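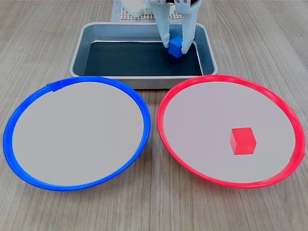

Ticket: Label printer drops jobs over 12 pages
Product: Vaden print queue, Belhaj office
Status: Closed
Assigned: Sheldon Chisholm

Reported Thursday, 9:15 AM
Shipping labels print normally in small batches. Longer batches stop partway through. The queue shows the job as complete and no error is logged on the workstation.

Checks
Test page prints. Cable swapped, no change. Roll replaced and sensor cleaned, no change. A batch of 12 pages finishes every time. A batch of 15 stops after page 12. Same result from a second workstation, so the local driver was ruled out.

Server log
Each failed job ends with "spool limit reached" and is then marked as done. The spool folder limit was set to 70 MB. The new label template embeds the logo as a full-size bitmap on every page, and a long batch goes over the limit.

Change made
Spool limit raised to 200 MB. Queue service restarted. Logo in the template replaced with a one-color version.

Result
Batches of 15 and 70 pages both printed in full. Spool folder cleared after each job.

Open item
The queue should report a failed job as failed. Passed to Tredum as a separate ticket. Until that is fixed, compare the last label number with the packing list.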